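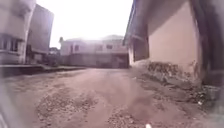

The people who sell yard robots like to talk about navigation. They should talk more about dirt.

I have been reading the Skurnmont service offer for its Uvoner rover, which the company rents out by the month to owners of small properties. You pay $400 a month, plus a $2000 deposit, and the rover drives a fixed route and keeps a record of what its camera sees. The brochure calls this an inspection service. I think that word promises too much, though I would still consider paying for it.

The ground is the first thing. Plenty of older yards have no paving. They have packed dirt down the middle, loose stones on one side and rubble near the corners. A rover sold for this work should come with a plain statement of how big a stone it can climb and how much slope it can take at the foot of a wall. The Uvoner sheet gives battery life, 9 hours, and top speed. It says nothing about gravel.

Then there is the picture. The camera sits low and has to deal with a white sky, sun over a roofline and deep shade under the eaves, often all at once. Detail goes soft. You can still tell that something like plaster seems to have broken away along the bottom of a beige wall, and that is useful. You can't tell how deep the damage goes. Someone has to walk over and put a hand on it.

Iida Savolainen, who manages rental buildings and tried the service last June, told me she kept it for one reason: the same route, over and over. Her own photos were always from a different spot, so she could never compare them. I find that convincing. A worn patch on a wall matters mostly if it is growing, and a dull machine is good at returning to the same place.

The rival offer from Mustonen costs $200 less a month but leaves you to sort the pictures yourself. For one yard, I would take the cheaper one. For several, the sorting is the job you are paying to get rid of.

What I want from either company is a different contract. Let the customer try the rover on their own ground before the deposit is due. Drop the word inspection and call it a record. And put the stone size on the sheet.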